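Stovbridge Student Robotics Forum > Club projects > Hat sorting task, Shemweta team

shemweta_build
February 13, 2021
Hello all. Our club is preparing the soft items task for the Nivton challenge. With the hand-held gripper we record how a person picks up knitted things, and later the arm should learn it. We have 400 recordings and the plan says 3000. My question is about the start position. I now begin with the jaws open, one on each side of the knit:

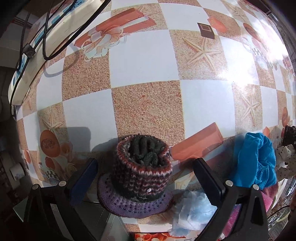 Reply 1, cesville_coach
Your start position is fine. I would worry more about the tablecloth. It is glossy, and there is a very bright reflection at the upper right. Starfish and gift boxes printed everywhere will also confuse the model. Please use a plain grey cloth.

Reply 2, padlock73
I don't agree with the coach. We trained on a plain table last August, and at the competition the colour of the table was different and our arm missed almost everything. Keep the pattern, but change it sometimes.

Reply 3, cesville_coach
Changing is good, yes. Shine is still bad. And move the power strip away, a cable loop so near to the work will catch one day.

Reply 4, shemweta_build
Thank you both. I will tape the cables under the table and try 3 different cloths. Should I close on the striped part or on the purple brim?

Reply 5, padlock73
Striped part. The brim has small holes and our fingers always slipped from such knitting.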